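Haushaltsrobotik (Textilhandhabung)

Unter Textilhandhabung versteht man in der Haushaltsrobotik das maschinelle Aufnehmen, Ausbreiten, Falten und Ablegen von Wäsche, Kleidung und Bettzeug. Das Gebiet gilt seit Langem als Prüfstein für die Frage, ob Roboter gewöhnliche Hausarbeit übernehmen können. Marktreife Geräte, die einen unsortierten Wäschehaufen ohne menschliche Hilfe verarbeiten, werden zwar regelmäßig angekündigt, der Nachweis im bewohnten Haushalt bleibt jedoch meist schwach.

Problemstellung

Starre Gegenstände wie Tassen oder Flaschen lassen sich durch Lage und Ausrichtung recht vollständig beschreiben. Für Stoff gilt das nicht. Ein Pullover kann auf beinahe beliebig viele Arten zusammenfallen, er verdeckt große Teile seiner selbst, und jeder Griff verändert seine Form. Dunkle Stoffe verschärfen die Lage, weil Kanten, Säume und Falten im Kamerabild schlecht zu unterscheiden sind. Gegenlicht von einem Fenster oder ein stark gemustertes Laken als Untergrund können die Erkennung zusätzlich erschweren.

Hinzu kommt die Umgebung. Ein Schlafzimmer ist eng, das Bett nachgiebig, und Menschen stehen im Weg. Laboraufbauten umgehen solche Schwierigkeiten häufig mit einem einfarbigen Tisch, fester Beleuchtung und einem bekannten Satz von Handtüchern. Aus einer hohen Erfolgsquote unter diesen Bedingungen folgt für die Wohnung wenig.

Datengewinnung mit Handgreifern

Neben der Fernsteuerung von Roboterarmen hat sich ein Verfahren verbreitet, bei dem Menschen einen Greifer mit Kamera selbst in der Hand führen und damit Alltagsarbeiten ausführen. Aus den Aufnahmen sollen Steuerungsmodelle lernen, wie ein Kleidungsstück gefasst und bewegt wird. Der Vorteil liegt in der Vielfalt der Räume und Gegenstände, da kein Roboter in die Wohnung gebracht werden muss. 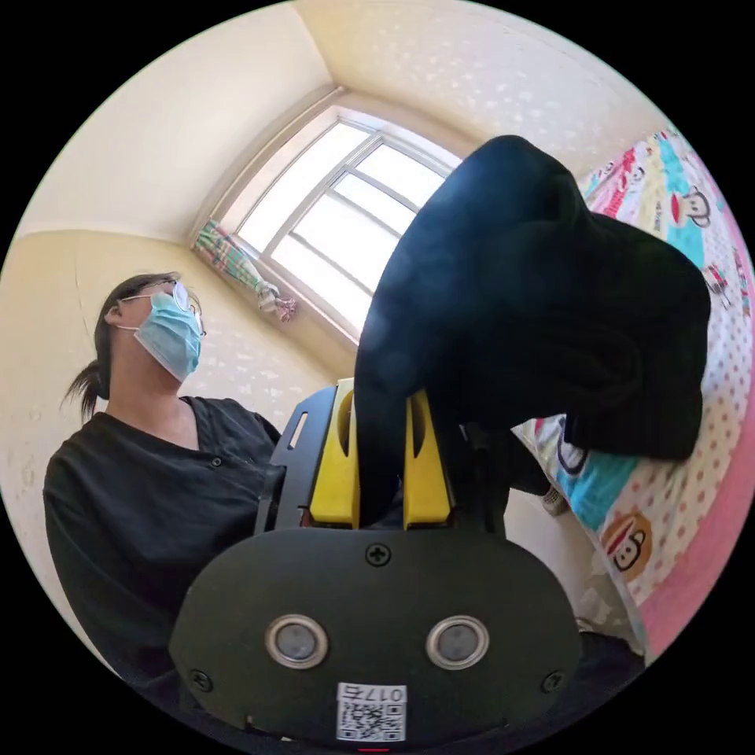 Als Beleg für Automatisierung taugt das Verfahren allerdings nicht. Die Entscheidung, wo zugegriffen wird, trifft dabei der Mensch, ebenso die Korrektur eines misslungenen Griffs. Der menschliche Arm gleicht nebenbei Dinge aus, die ein Roboterarm erst beherrschen müsste – Reichweite, Nachgiebigkeit, das Ausweichen um die Bettkante. Wie viel von diesem Können in den Daten erhalten bleibt, ist umstritten. Auch der Umfang eines Datensatzes sagt wenig aus, solange offenbleibt, wie viele verschiedene Wohnungen und Textilien er enthält.

Projekte

Das Projekt Korkari veröffentlichte einen Datensatz mit 3.000 Aufnahmen von Textilarbeiten. Die Begleitdokumentation spricht von »haushaltstauglichem Lernen«, enthält aber nur Versuche an 6 Kleidungsstücken, darunter kein Bettbezug. Kritiker bemängelten außerdem, dass abgebrochene Durchgänge nicht als Fehlschläge gewertet wurden.

Der Hersteller Amel zeigte einen zweiarmigen Roboter beim Falten von T-Shirts. In der ungekürzten Fassung der Vorführung greift eine Bedienperson zwei Mal ein und streicht den Stoff glatt; in der verbreiteten Kurzfassung fehlen diese Stellen. Einen Termin für die Auslieferung nannte das Unternehmen nicht.

Sunari verfolgt einen engeren Ansatz und beschränkt sich auf Handtücher in gewerblichen Wäschereien. Die Stücke werden einzeln zugeführt, das Vereinzeln bleibt Handarbeit. Für den Haushalt wird das System ausdrücklich nicht angeboten.

Bewertung

Ein einheitliches Maß für den Erfolg hat sich bislang nicht durchgesetzt. Manche Arbeiten werten bereits das Anheben eines Stoffes als gelungen, andere erst das gefaltete Stück auf dem Stapel. Ein Vergleich der veröffentlichten Quoten ist daher nur eingeschränkt möglich. Das Prüfprotokoll Athumani verlangt fremde Wohnungen, unbekannte Kleidung und die Angabe jedes Eingriffs von außen – ferner die benötigte Zeit, die in Werbefilmen wegen beschleunigter Wiedergabe oft nicht zu erkennen ist. Keines der hier genannten Projekte hat bisher Ergebnisse nach diesem Protokoll vorgelegt.

Siehe auch: Greifplanung, Imitationslernen, Serviceroboter, Wäschereitechnik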